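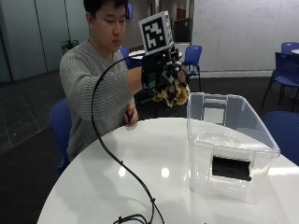

Madhu Gautam wrote to us in April that a written standard for glove demonstrations is no use if it sits in a binder, and could we please print it so it fits next to the operator. So the Galtdale Demonstration Practice Set is now a desk card, a wall sheet and a session log.

## What it covers

The set applies to seated, tabletop hand demonstrations recorded with a cabled sensor glove and a fiducial marker.

- **Marker.** Flat on its mount, all black borders complete. Replace any face with a scratch through the pattern.
- **Cable.** Enough slack for a full reach to the far side of the work area. Tie the surplus in a bundle and keep it off the walkway.
- **Objects.** One in the hand at a time. Soft items are gripped by the body, and loose parts are left to hang.
- **Release.** Lower the object below the rim of the bin before opening the fingers.
- **Free hand.** Rests on the table and stays out of the bin until the take is closed.
- **Breaks.** After 60 takes, or sooner if the operator asks. The glove comes off.

Rejected takes are logged with a reason code – the 19 codes are on the back of the card. Do not delete them.

## In the pack

| Item | Quantity |
|---|---|
| Desk card, laminated | 4 |
| Wall sheet | 1 |
| Session log, 172 pages | 1 |
| Marker check gauge | 1 |

Log pages are numbered and hold 400 entries per section. Refills are sold separately under the Hedegaard name.

## Revision notes

The current edition replaces the one dated Friday, August 10, 2018. The release rule is new. The cable rule was reworded by Kirsten Nørgaard after the Clevden trials. Older cards can stay in use if the release rule is added by hand and initialed.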